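Hand-held gripper or remote control for teaching clothes sorting?

Masanobu Chiba
January 20, 2024

Hi all! I've finally got a small arm running at home and I want to teach it to pick clothes up off a bed and drop them in a bin. So far I've been driving it by remote with a game controller. After 27 demos my thumbs hurt and the arm still stabs the mattress. Would I do better with one of those hand-held grippers, where you do the job yourself and record it? And how many demos do I need before training is worth a try?

Safta Nistor
Oh, go hand-held, you'll love it! I switched in August and it changed the whole hobby for me. With the remote I got 67 usable demos in a month of evenings. With the gripper in my hand I had 130 before I got bored, and the motions looked so much smoother – no more stop, nudge, stop, nudge.

Beds are a great place to learn, too. You've got knits, flat shirts and cushions all within arm's reach, and every one of them grabs differently.
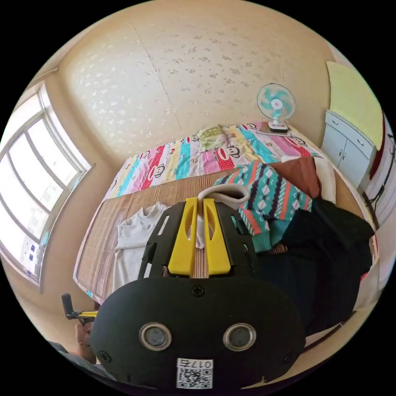
Photo: Safta Nistor / Coman build log

Thin cloth and straps are the hard part. Come in slowly from above, close the fingers all the way, then wait a beat before you lift. If you yank it the way you would with your own hand, the arm will try to copy that and drop everything. A thick sweater is far more forgiving, so start there and work down to the thin stuff.

My first decent policy came at 588 demos, but that was for a whole mix of clothes. For one kind of item I'd try a training run at 130 and see what it does. Move things between takes! I left a shirt in the same spot for a whole evening once and the arm learned the spot and ignored the shirt.

Also check that your arm can reach every pose you record. Your wrist bends in ways a cheap arm can't.

Zivus
remote is fine, just turn the speed down. mine was set way too fast out of the box

Puteck
I'd keep both. Record the bulk by hand, then use the remote for fixes: let the arm run, and when it heads for the mattress, take over and steer it back. Save those bits as extra demos. Mine got a lot better at recovering from a missed grab after I added them – really fun to watch. Keep your 27, but throw out any where it hits the bed.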